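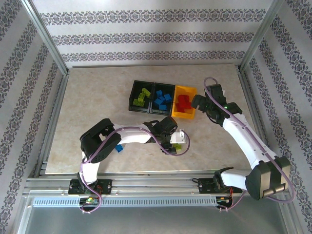 Building blocks sorted by colour: green, blue and red.

Sorting and Sets

Sorting means putting things into groups. Each group has a rule. A thing goes into the group if it fits the rule, and stays out if it does not. In mathematics a group like this is called a set, and each thing inside it is called a member of the set.

The rule must be clear. "Blocks that are red" is a clear rule. Two people who follow it will usually put the same blocks into the set. "Blocks that are nice" is not a clear rule. One person may like a block that another person does not.

What can a rule be about?

A rule can be about any property of a thing. A property is something you can say about it. Colour is a property. So are shape, size, weight and what the thing is made from. Some properties can be seen at once. Others must be tested. You cannot tell if a spoon sticks to a magnet until you try it.

The same things can be sorted in more than one way. Take 14 buttons from a sewing tin. Sort them by the number of holes, and write down how many are in each set. Tip them back together and sort them again by size. The sets will probably be different, but the total is still 14. If your total has changed, a button has been missed or counted twice.

Sorting by two rules

Sometimes a thing fits two rules. Ans Peeters has seven socks in a drawer. Four of them are striped. Four of them are long. Four and four make eight, but there are only seven socks. This is possible if one sock is both striped and long. It has been counted in both sets.

A Venn diagram shows this. Draw two circles that overlap. Label the left circle "striped" and the right circle "long". The sock that is striped and long goes in the part where the circles overlap. Three socks go in the rest of the left circle, and three go in the rest of the right circle. Three, one and three make seven. A sock that was short and plain would go outside both circles.

A Carroll diagram shows the same facts in a table. It has two columns and two rows, which makes four boxes. The columns are "striped" and "not striped". The rows are "long" and "not long". Every sock belongs in exactly one box. For these socks the numbers are one, three, three and zero. A set with no members is called an empty set.

Sorting with questions

A sorting key is a list of questions with the answer yes or no. Each question splits the things into two smaller groups. You carry on until each group has one thing left in it. Scientists use keys to name plants and animals.

Wim Van Wijk made a key for six leaves he picked up in Wudcombe in February. His first question was "Does the leaf have a smooth edge?" Two leaves did and four did not. His next question for the four was "Is it longer than my hand?" He needed five questions in the whole key. A key that separates six things always has five yes or no questions, if each one splits a group in two.

Questions in a key should be about things that stay the same. "Is the leaf wet?" is a poor question. A wet leaf will dry, and the key will then give a different answer.

Words to know
Set: a group of things that fit a rule.
Member: one of the things in a set.
Property: something you can say about a thing, such as its colour.
Empty set: a set with no members.
Key: a list of yes or no questions used for sorting.

Contact Castberg Learning Pages | © Castberg 2019 | Page last checked January 15, 2019 | Back to top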